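Fewer demonstrations, better chosen

Oct 28, 2022

Since the beginning of October I work again on the insertion task in our Birkau setup, and I want to write down what I found before I forget the details.

The question was simple. We had 2459 demonstrations in the Sakalon set, and training on all of them took too long for the small machine I have. I wanted to know if a policy trained on a selected part becomes worse, and how much.

For the selection I used the Claeys score. It compares each demonstration with its neighbors and gives a low value when the motion is almost a copy of another one. I kept only the high values. The cubes and the other printed parts carry markers, so their pose can be read in every recording and the score needs no labeling by hand.

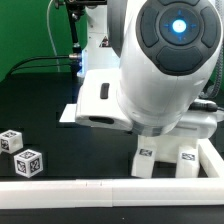
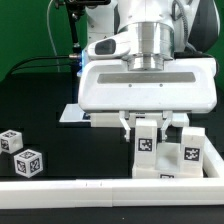
What came out

The policy trained on the full set succeeded in 65 percent of the trials. The policy trained on the selected part succeeded in 63 percent. I expected a much bigger loss, so I repeated the evaluation with new start positions, and the order of the two stayed the same.

Most failures were in the last part of the motion, when the fingers are already above the target and the arm must decide to go down. Both policies sometimes wait there too long. I think the score removes too many of the slow approaches, but I did not test this yet.

Next I will put the selection code into Codell, where the training scripts already are. The thresholds are still written directly in the code and I must clean this first.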